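Torkska 57 Handlebar and Frame Bag Set

Item no. 3542
Made by Pitari for long-distance and day touring

The Torkska 57 is a two-bag set for riders who carry their own gear. It includes a handlebar roll and a half-frame bag, both cut from the same coated nylon and both closed with roll tops. The set fits most touring, gravel and hybrid bikes with a standard diamond frame. It does not fit step-through frames or most folding bikes.

Handlebar roll

The roll opens at both ends, so you can get at a rain jacket on one side without pulling out the sleeping bag on the other. Two straps hold it to the bar and a third goes around the head tube. Foam spacers come in the box and keep the roll clear of brake and shifter cables. If you ride drop bars, measure the space between the hoods before ordering. Narrow bars will still take the roll, but you will have to pack it less than full.

There is a daisy chain along the front for a small light or a map case. The map case is sold separately.

Half-frame bag

The frame bag sits under the top tube and leaves room for a bottle on the seat tube of most medium and large frames. On small frames you may need a side-loading cage. The main pocket takes tools, a pump, a spare tube and food. The flat pocket on the left is meant for thin things such as tickets, a passport or a folded map, and it has a key clip sewn in at the top.

New this season is the Nevumance divider, a stiff panel that splits the main pocket in two. It is held by hook-and-loop tape and comes out if you would sooner have one large space. Riders who tested the set between Messina and the south coast of Sicily in June mostly used it to keep food away from tools. It also makes a good place for the small things you want to reach at the side of the road — tire levers, sunscreen, tablets, a patch kit.
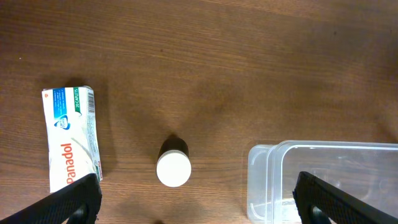 Panadol caplets, box of 20.

Both bags are welded at the main seams and sewn at the strap points. They will keep out steady rain and road spray. They are not meant to be put under water, and the flat pocket on the frame bag has a zipper that will let in some moisture in a long downpour. Put paper documents in a plastic sleeve.

Capacity and fit

The handlebar roll should not carry more than 5 kg. Above that weight the steering gets slow and the straps can creep on rough ground. Put heavy items in the frame bag and keep the roll for clothes and bedding. Check the straps after the first hour of riding and again each morning.

Clear protective film is supplied for the top tube and head tube. Clean the paint before you apply it. Straps will mark a painted frame over a long trip if the film is left off, and marks of that kind are not covered by the warranty.

In the box

Handlebar roll
Half-frame bag
Nevumance divider
Foam spacers for the bar
Strap set
Protective film
Fitting sheet

Care

Wipe the bags down with a damp cloth and mild soap. Leave them open to dry, out of direct sun. Do not machine wash, and do not use solvent or chain cleaner on the coating. Salt from coast roads should be rinsed off the buckles at the end of the day if you can manage it.

Colors

Slate, rust and olive. The inside is light gray in all three — easier to find a black multi-tool that way. The rust is a little darker than it was last season, so older single bags may not match.

Warranty and spares

Pitari covers the set for 2 years against faults in material and stitching. Straps, buckles and spacers can be ordered one at a time from the spares page. Quote item number 3542 so that we send the right strap width. The divider can also be bought by itself and fits the previous version of the frame bag, though you will need to stick in the tape yourself.

Shipping

Orders placed before 2 p.m. leave the warehouse the same working day. Unused sets can be returned in their packaging as long as the protective film has not been cut.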